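Subject: Re: household chores, are we there yet
Date: Nov 26, 2018
List: home-automation-talk

> I keep seeing clips of arms folding towels and loading racks, and then
> I look at what I can buy, and it is a vacuum puck and a mop puck. Can
> somebody on this list who works closer to it tell me if a machine can
> do plain tidying yet? I don't mean cooking. I mean shoes by the door,
> cups to the sink, laundry off the chair. My mother is in a two-story
> house in Gumemham and bending down is the part she can't do anymore.
> If the answer is five years I'll wait. If it's twenty I'll pay for
> help and stop reading the brochures.

I can give you a partial answer. I did contract work for Jurkel until June, mostly on grasping, and before that I set up pick stations on a shop floor at Gromarent. These are my opinions and I don't speak for either one.

Short version: pay for help now. Look again in a few years.

The shop floor first, as it's the easier case. At Gromarent we had one station that moved molded caps from a bin to a fixture. Same cap, same light, same bin, all day. It took us 19 weeks to get it to where the shift lead stopped complaining. When purchasing changed the bin liner from gray to clear, it went back to missing picks and we lost most of a week. A new hire would not have noticed the liner.

A house changes its liner every day. That is the whole problem as I see it. The arm is good enough. The motors have been good enough for a long time. What's missing is knowing what to do with the hand when the thing in front of it is soft, or leaning on something, or facing the wrong way.

Your shoes by the door are a fair test. A stiff dress shoe on a bare floor I would try tomorrow. Slippers are harder. The upper gives when you close on it, so the force you need to lift is close to the force that crushes it flat. If you grab at the heel the toe drags. If two of them are side by side, you can nudge the second one while going for the first, and now your plan for the second one is stale. The last run I kept notes on was 100 tries with a single soft slipper, and we got around 75 of them onto the mat. Some of those I would not have called tidy.

The approach I think will get there is having people do the chore themselves with grippers in their hands, the same sort of gripper the machine would have, and recording it. You find out quickly how much you lean on your fingers. Put a pair of slippers straight on a tray with two jaws and no fingertips and you will slow way down, and you have the advantage of knowing what a slipper is. 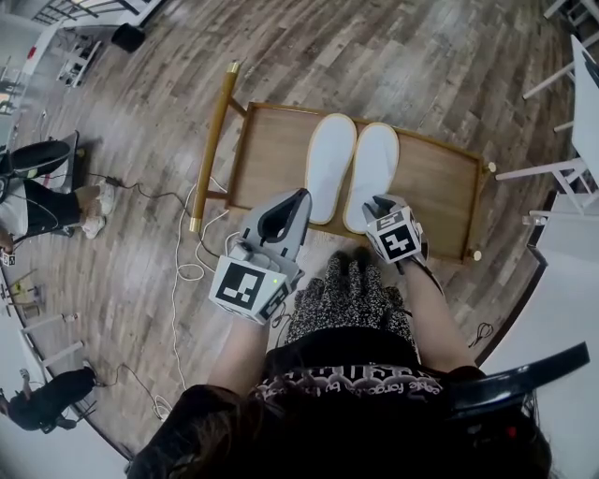
It is slow work and it has to be done over in a lot of different rooms. Carpet, tile, plank, bad light, a cord on the floor. Anyone who shows you one clip from one room has shown you one room. When you watch those towel videos, check whether the playback is sped up and whether the towel starts out in the same place each time.

On products, I looked at the Kanaujia unit because someone asked about it on this list over the summer. It carries a basket from room to room and does that fine. It doesn't pick anything up, so your mother would still be bending down. I would not buy it for her.

For the bending, a reacher from the drugstore and a bench by the door with a shelf at knee height will do more than anything with a battery. We put one in for my father-in-law and the shoes live on the shelf now.

To your five or twenty: for one chore, in one house, with somebody to set it up, I'd say closer to five. For all 3 of the things you listed, on two floors, with stairs in between, I don't have a number I would stand behind.

If anyone has results on laundry off a chair I'd like to see them, failures included. We never got that far.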